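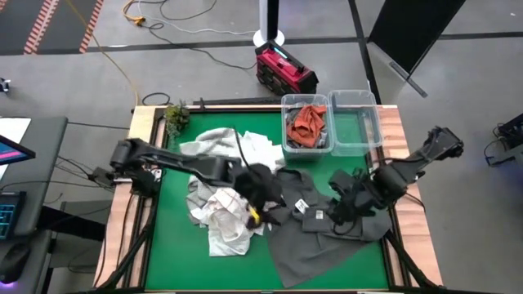 Skaltwood Open Water Swimming Club – Members' Blog

2021-05-28

So I finally did the Purba Lake swim, the long one, all 3,000 meters of it, and my shoulders would like everyone to know about it. I've been putting this off for two summers (first a cold, then a different cold) and this spring I ran out of excuses, so I signed up in March when the lake was still far too chilly to think about and I could pretend it was somebody else's problem.

Anyway, it was wonderful! The water was 61 at the start, a bit warmer over by the reeds, and flat as anything until we came around the point at Gevon. Then the wind got going and I swallowed what felt like half the lake. I breathe to the left, the chop was coming from the left, and I never did learn to breathe on the other side even though I promised the whole Tuesday-night crowd, sorry, the whole evening crowd, that I would. That's on the list for next year.

I wore bib number 49 and started in wave two, which suits me. Wave one is all elbows. I stopped once to fix my goggles and once to look at a heron, and I'm not sorry about the heron.

What I packed, for those who asked: the old wetsuit, two caps, the good goggles and the bad goggles, a flask of tea, a banana I forgot to eat, and more towels than any one person should own. Take one to stand on, one for your hair and one for the drive home. A waffle weave is my favorite because it folds up small and still fits in the bag next to the shoes. Terry is cozier, but it takes up the whole trunk.

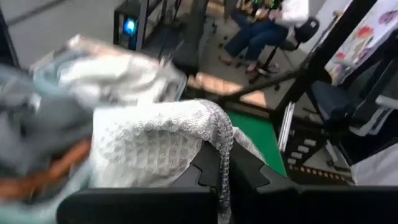
Getting there and parking

Take the Brurnska road and turn at the boat ramp, then keep going past the first lot, which fills up early. The second lot is gravel and has 11 spaces near the path. If those are gone you can park along the fence, but it's a long walk back in bare feet, so leave your sandals with your bag at the start.

The next group swim is the short loop, and new people are very welcome. Bring a bright cap.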